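Singers wanted for the Tristley Community Choir, spring term

We're looking for new voices! Tristley Community Choir starts its spring term in March and we have room in every section, with a special plea to tenors and basses (there are 31 of us at the moment and the back row is looking thin). If you've ever hummed along to the radio and thought you'd like to do a bit more of that with other people, please come and try us.

You don't need to read music and there's no audition. Plenty of us learned everything by ear, and we send out recordings of each part so you can practise in the car or over the washing up. If you do read music, lovely, you can stand next to someone who doesn't and be useful.

What we're singing

This term is a mix, as usual. We've got two folk songs from the north of Portugal, arranged for us by our director Lucía Barroso, a short Skevau lullaby that is completely gorgeous and has one very low note in it (basses, see above), a couple of rounds, and a big noisy spiritual to finish. Lucía teaches it all line by line and she's wonderfully patient about the alto entry on page 6, which we got wrong all through last autumn.

When and where

Fridays, 7.15pm to 9pm, in the upstairs room at Lullitz Hall. Doors open at seven for tea. The lift is working again, so come up that way if stairs are a bother. Parking behind the hall is free in the evenings but fills up when the badminton club is in, and the 232 bus stops right across the road.

We'll sing one concert at the end of term, on home ground in the main hall, which seats 455. We have never filled it but this might be the year! Singing in the concert is up to you. Some members come only for the rehearsals and that's absolutely fine.

What it costs

Your first two evenings are free. After that it's £6 a week, paid however suits you, with a half-price rate for students and anyone on a low income. Just tell us which rate you'd like, we don't ask for proof.

What to bring

A pencil, a bottle of water and a folder if you have one. We lend out the sheet music and ask for it back at the end of term with the pencil marks rubbed out (well, most of them).

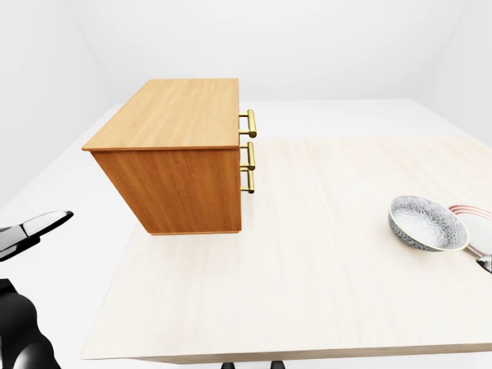

Can I join after the term has started?

Up to the fourth week you can, and we'll pair you with someone in your section to help you catch up. Later than that it's better to wait for the summer term, when we begin a fresh set of songs.

How to sign up

Send a short note to Lucía through the contact page with your name, whether you tend to sing high or low (a guess is fine) and anything that would make the evenings easier for you, such as large-print music or a seat near the door. You can also leave your name at the counter in the Ferreira bakery on the high street, where there's a sign-up sheet by the till.

Friends, neighbours and grown-up children are all welcome. Members need to be 16 or over.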